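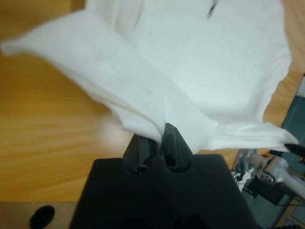 Tredwood Laundry and Mending: your questions answered

We get a lot of lovely emails, and a fair number of them ask the same things, so Noreen has sat down with a pot of tea and written out the answers properly. If yours isn't covered, do ring or pop in. We're happy to talk about stains for as long as you like (longer, probably).

How do I send my things to you?

You can drop them at the counter on Hanrahan Street, or book a collection if you live in Tredwood, Gostano or any of the villages along the river road. Put everything in whatever bag you have to hand. We'll send it back in one of our cotton ones, which you're welcome to keep using for the next lot. Please put a note in with your name and telephone number, even if you've been coming to us for years, as we do have more than one Mrs Byrne.

Do I need to sort whites from colours first?

No, we do all of that, and we'd really sooner do it ourselves. What does help is knowing about anything new and dark that hasn't been washed yet. A navy towel on its first outing can do terrible things to a pillowcase. Pop it in a separate carrier and write "new" on it, and we'll look after it.

My white T-shirts have gone grey. Can you get them back?

Very often, yes, though I'd be fibbing if I promised it every time. Greyness usually comes from one of two places: too much powder that never quite rinses out, or a long habit of washing whites in with everything else. We give them a long soak in oxygen bleach, then a hot wash if the label allows it, then an extra rinse. Yellowing under the arms is a different matter and comes from deodorant as much as anything. White vinegar and patience will shift a good deal of it. Please don't try chlorine bleach on those marks at home, it can turn them a deeper yellow and then we're both upset.

How long will it take?

Ordinary washing and folding is ready in 3 days. Ironing adds one more, so 4 altogether. Mending depends on what it is and how many hems are ahead of you in the queue, and February is always busy for us with christening gowns and communion dresses being let out, so do come early if you have one of those tucked away in a drawer.

How do you fold things, and can I ask for it done differently?

You certainly can! Left to ourselves, we fold T-shirts in thirds lengthways, sleeves tucked behind, and then in half and half again so they sit neatly in a drawer.

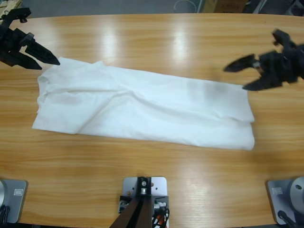
Towels go in thirds too, unless you have a narrow airing cupboard, in which case tell us the depth of the shelf and we'll fold to suit. Some customers like their shirts rolled for travelling and one gentleman in Gostano has his handkerchiefs in triangles. Once we know your preference it goes on your card and you won't have to mention it again.

What should I do about a stain before it gets to you?

Blot it, don't rub it, and use cold water if you use anything at all. Hot water will set blood, egg and milk. Then tell us what it was, and please don't be shy about it. We've seen everything, and "gravy, I think, or possibly boot polish" is far more use to us than silence. If you've already had a go with something from under the sink, tell us that as well.

Can you mend a frayed edge or a small hole?

Yes. Fergal Ó Gríofa looks after the mending bench, and he's very good with worn collars and cuffs, dropped hems, and those tiny holes that appear at the front of T-shirts where they rub against a belt buckle. He'll always ring you before starting if he thinks the repair would cost more than the garment is worth to you. Sentimental value counts, so do say if it's a favourite.

Do you use scented products?

Only if you ask. Our everyday liquid has no perfume in it at all, and we don't use fabric softener on towels, where it leaves a coating that stops them drinking up water. If you miss the smell, we keep a lavender rinse for bed linen.

What happens if something goes missing?

It's rare, but it does happen, and it's nearly always a sock. Ring us and we'll go through the shelves. Anything without a name is kept in the basket by the door, so have a rummage next time you're in.

Who do I ask for?

Noreen Sheehan at the counter, or Fergal for anything with a needle in it. We shut for lunch, but there's a letterbox for notes, and we do read them.

Page last updated 28/10/2024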